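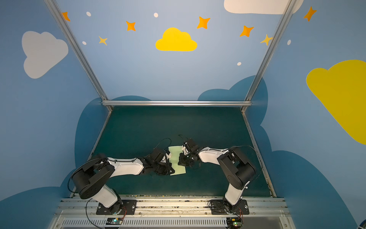
Soft hackle flies on a small upland stream: our project report

Introduction

Fly tying came into our course by the side door. We had to choose a subject with a practical part and a written part, and since most of our group had grown up near the Tremer, a narrow, stony stream that comes down off the moor and is mostly too shallow to swim in, we settled rather quickly on trout flies. What we wanted to find out was modest enough: does the stiffness of the hackle on a wet fly make any difference to how often trout take it in quick, broken water?

We borrowed two vices and a very generous box of feathers from the Cundimis angling club, and we are still grateful for both (and for the tea).

Tying the flies

We tied 97 flies in all, though the first dozen or so were frankly only fit for practice. Half had a soft hen hackle and half a stiffer cock hackle, on the same size 14 hook, with the same olive silk body and no tail. Keeping everything else the same was harder than it sounds. Silk darkens a good deal once it is waxed, and our early bodies came out noticeably fatter than the later ones, so we set those aside and began again in March.
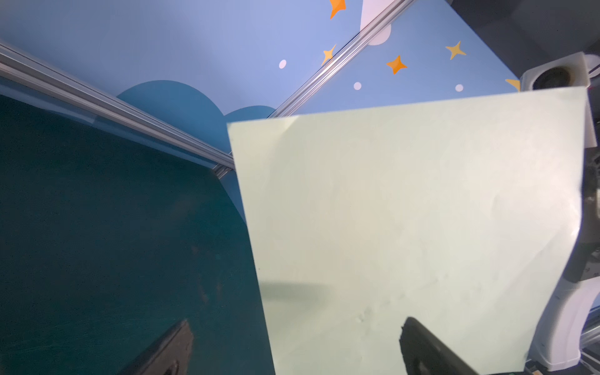 Figure 1. Pale green sheet, close up.

Fishing the flies

We fished three runs on the Tremer and one on the Ezzat, which is a little wider and has more weed. Each of us fished upstream with a short line, changing from soft to stiff after every fifty casts, and wrote down each take whether or not the fish was landed. All the trout went back. By the end we had logged 2,328 casts, but we left out the ones made on the evening the Ezzat rose and coloured up, and that brought us down to 2,082.

Results

The soft hackle had more takes on all three runs of the Tremer, and the difference was clearest in the fastest of them, just below the footbridge. On the Ezzat there was hardly anything between the two. We had expected the stiff hackle to do better there in the slower water, and we were a bit disappointed, if we are truthful, that it did not. 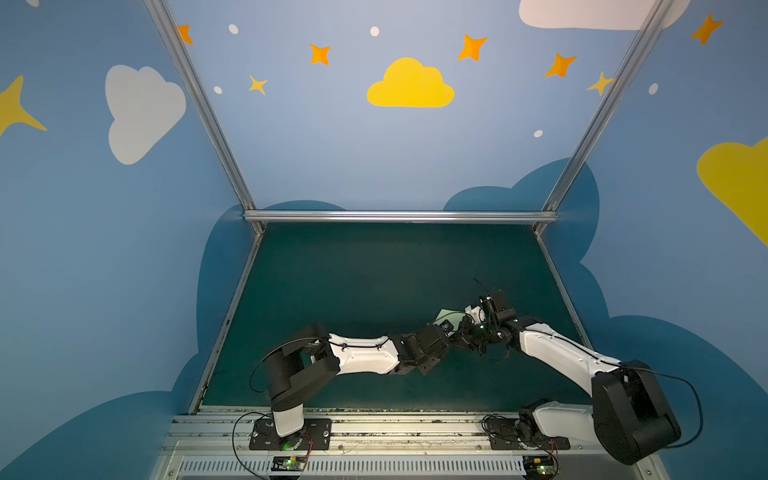
Figure 2. Two arms, with a small pale green and white object between the grippers.

Problems and further work

Our casting improved as the weeks went on, and that alone may explain part of the result. We also never managed to fish at dawn, as the first bus to the Tremer gets in at half past eight. Another group could try the same flies on the Katorura, where the trout are said to be larger and a good deal fussier. We would suggest tying all the flies before the first outing and keeping them in separate tins, as ours got thoroughly mixed up in somebody's coat pocket.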